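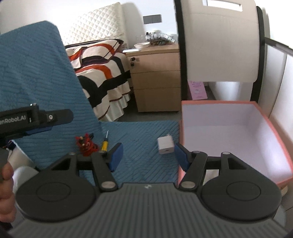
Cremilda Godoy objects that a parts diagram is not a repair manual, and that I have spent two columns treating them as the same thing. She is right about the distinction. Her letter goes on to argue that manufacturers should be left to decide which of the two they publish, and there I disagree.

A parts diagram gives the position and number of each component. A repair manual gives order of removal, torque values, lubricant type and wear limits. The first lets an owner buy a part. The second lets the owner fit it without damaging the part next to it. Most household appliance makers now publish the first and restrict the second to authorized shops.

My case is a Brekgate dishwasher, bought used. In August the circulation pump began to leak at the shaft seal. The diagram was free to download and the seal was listed by number. The sheet did not say that the impeller nut has a left-hand thread. I turned it the usual way and sheared the shaft. A seal replacement became a pump replacement.

The service manual for that model runs to 22 pages. I have since read a copy that Sebastião Holanda keeps in his shop. The thread direction is on page 2, in one line, next to an arrow.

Godoy's argument rests on liability. If a manual is public, she writes, an untrained person will attempt the work, and the maker will be blamed for the result. I do not find this persuasive. Untrained people attempt the work already, using the diagram, a forum post and a guess. Withholding the torque value leaves the number of attempts where it was and makes each one worse.

She also raises cost. Manuals must be revised, translated and hosted. But the document already exists, in revised form, for the authorized shops. The added expense is that of placing a file on a server beside the diagram.

A stronger objection, which she mentions only in passing, concerns mains voltage and stored charge. Some procedures should carry conditions. A microwave oven capacitor is a different matter from a pump seal, and I would accept a manual that omits the high-voltage section, provided it says so and names the section omitted. What I would not accept is using that one section to withhold all the others.

The rule I would write is narrow. Any maker that supplies a service document to a third party for payment should supply the same document to the registered owner of the machine, at no charge, for as long as parts are sold. Fault codes should be included. On my machine the code for a blocked drain and the code for a failed drain pump differ by one digit, and the owner's booklet lists neither.

The replacement pump has been running without a leak. The old one is in a box under the bench, with the nut still on what is left of the shaft.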